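Last updated: Jul 11, 2022
4 min read

The snack box goes round again

Dear colleagues and friends of the house,

Many of you have asked me at the coffee machine when the snack box will come back. It is back now, and I would like to explain how we do it this summer, so that the second floor does not feel forgotten like in November.

For those who are new: the snack box is a box which travels between the teams. Each team keeps it for one week, eats what it likes, and fills it again before passing it on. The idea came from Brittany Beaulieu in the Flillevia office, who used to do the same with her cousins by post. She sent us the first box with a handwritten letter, and I still have the letter in my drawer. It says that one must always put in at least one thing that one has never tasted. I think this is a good rule and we will keep it.

The last round had 16 stops and ended with the Poirier people, who were very generous with salted caramels and less generous with everything else. I do not complain, I ate many of them. But there was a wish from several sides for more savoury things, and also for things which are packed singly, because an open bag of crisps is not pleasant to find on a Monday morning.

So this time I emptied everything out on a cloth before packing, and sorted it into sweet and savoury. It takes longer than one thinks. The box itself is the orange one with the yellow lining, which I like very much and which I ask you please not to throw away when it gets a bit tired at the corners.
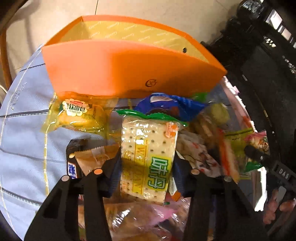
Skerkex Social Club | Kitchen and Common Room Group

The crackers in the clear wrapper with the green seal are my own favourite of this round. The name on them is 味丹, and they are cream-coloured biscuits with the small dimples, like the crackers my grandmother kept in a tin. I have put them on the savoury side. If you have eaten them before and know what goes well with them, please write to me. I would try a soft cheese, but my husband says only tea.

There is also bread, in a yellow see-through bag. Please eat the bread first! I know that the sweets are more tempting, but bread does not wait for us, and the last time it made the whole round without one person opening it. The Ollano team found it in the end and they were polite about it.

Some practical points. The box stays in the common room of the team which has it, not on somebody's desk. When you fill it, please leave the wrappers closed and do not take off the labels, as we have colleagues who must read what is inside. No nuts without their packet, nothing which must be cold, and no chocolate during the hot weeks. I had to wash the lining once and I do not wish to do it again.

The budget for the whole year is 2890, the same as before, and it has to be enough for the autumn breakfast too. If your team spends something for the refill, bring me the receipt within two weeks. I sit in room 103, the door is mostly open. Receipts by photo are also fine, but the total should be readable.

The box starts with Accounts and goes then to the Warehouse. The full order hangs on the board next to the lift. If your team is away in your week, change with another team and tell me afterwards, I will only correct it on the list.

And if someone has a good recipe for old crackers, I would be glad to print it in the next number. I have heard of people who put them in soup.

Shared 2 times
No comments yet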